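3.2 Towels and the problem of the thick fold

Of all the household textiles in our study, towels turned out to be the most rewarding to look at closely. Sheets and pillowcases mostly vary in size. Towels vary in nearly everything: pile height, weight, the stiffness of the border, how far the label sticks out, and how much the cloth springs back once it has been turned over on itself. Halliday and Yüksel sorted 259 items by hand over two weeks in May, and the towels took up far more of the notebook than their share (with a good deal of underlining!).

Looped pile is what makes terry cloth so interesting. A flat cotton sheet creases and the crease stays put. Loops push against each other, so a fold in terry tends to stand up as a soft roll with a hollow inside it, and the roll can wander away from the line the folder had in mind. The heavier the cloth, the fatter the roll. Our heaviest towels, at 500 grams per square metre, would hardly lie flat after a single turn, while the thin ones from the Kurtuluş laundry could be folded in quarters and stacked without any fuss.

Borders matter too. The woven band near the end of many towels has little or no pile, and it gives the eye a straight line to work from. Several of the people we watched lined up the band first and let the rest of the cloth follow. Figure 4 shows a tan towel laid diagonally on green felt, with its left edge rolled over into a ridge and the faint lines of the band still visible towards the upper right. The care label stands up at the far edge. We grew very fond of labels as landmarks, as they make it so much easier to tell one end of a plain towel from the other.

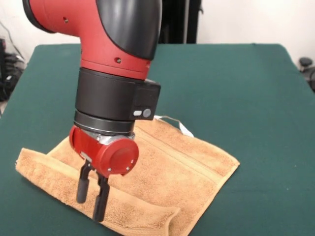

Figure 4. Tan terry towel with a raised fold along the left edge.

3.3 Describing a fold in words

We wanted a vocabulary that anyone who does laundry could use without training. Karabulut and Duman drew up a first list from 436 written comments, and it was a delight to read: people wrote of sausages, humps, lips and dog-ears. We kept "roll" for an edge that stands up from the cloth, "crease" for a fold pressed flat, and "ear" for a corner turned in on its own. The towel in Figure 4 would be recorded as having a roll on the left.

Agreement was best for rolls and weakest for ears, mainly on small hand towels, where a turned corner can take up a large part of the edge.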